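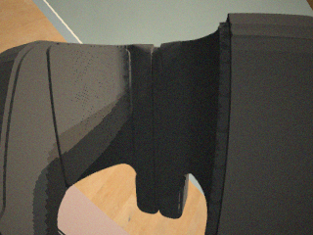
The Plum Jam Bus

The last bus from Storkport to Trurnham left at ten to six, and Sarita Solanki had caught it so many evenings that she had stopped thinking of it as a bus at all and thought of it more as a draughty sort of sitting room that happened to go up hills. She had her seat, third from the back on the sea side, and Ramesh Thakur had his, across the aisle, where he could stretch out the leg that troubled him in damp weather.

On the evening I want to tell you about, there was a cardboard box in Ramesh's seat, and Ramesh was standing beside it, looking down at it with great tenderness.

"Plums," he said, when she had sat down and got her gloves off. "My sister-in-law's tree. She's moving to Costuvside and the new people don't care for plums, if you can believe such a thing, so she had me up the ladder all morning."

"That's a lot of plums, Ramesh."

"There are two more boxes by the driver."

Sarita leaned out and looked, and there they were, wedged in beside the pushchair space with an old curtain tucked over them. The driver, Melquiades Carrillo, lifted one hand from the wheel without turning round, and she saw that he was eating one.

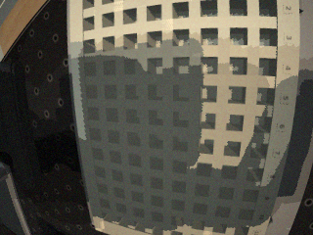
They had got as far as the reservoir when Ramesh admitted that he had never made jam in his life. His wife had always made it. She had done it in the big pan with the window open and the wireless on, and his part had been to write the labels, because she said his handwriting made people think well of the contents. He still had the labels. He had a whole drawer of them, and he'd found them again in March when he was looking for a fuse.

Sarita, who had eaten that jam on toast for the best part of her married life and had never once managed to return the jars on time, looked out at the dark water for a bit.

"It's only sugar and patience," she said. "I could come round."

"I wouldn't want to put you to any trouble."

"You've got 113 pounds of fruit on a public bus. I think the trouble's already been gone to."

"How do you know it's 113?"

"It says so on the side, in pencil."

He bent down and looked, and so it did, in his sister-in-law's small cross writing, and he laughed until he had to hold on to the pole.

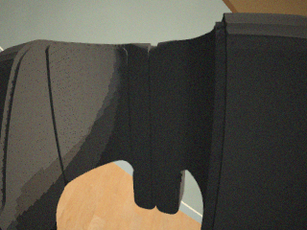 Dark shapes against a grey-green wall.

It took them both, and then old Ravindra Semwal from the flat upstairs, who came down to complain about the smell and stayed to stone fruit until his thumbs went purple. The first batch caught on the bottom and the second wouldn't set, and they stood over a cold saucer at eleven at night, pushing at it with their fingers and arguing. Ravindra held that it wanted lemon. Sarita said it wanted leaving alone.

Ramesh had gone to fetch the labels. He was a long time about it, and she let him be, and turned the wireless up a little. When he came back he had his good pen with him, and he sat down at the end of the table, moved the colander and asked her what the date was.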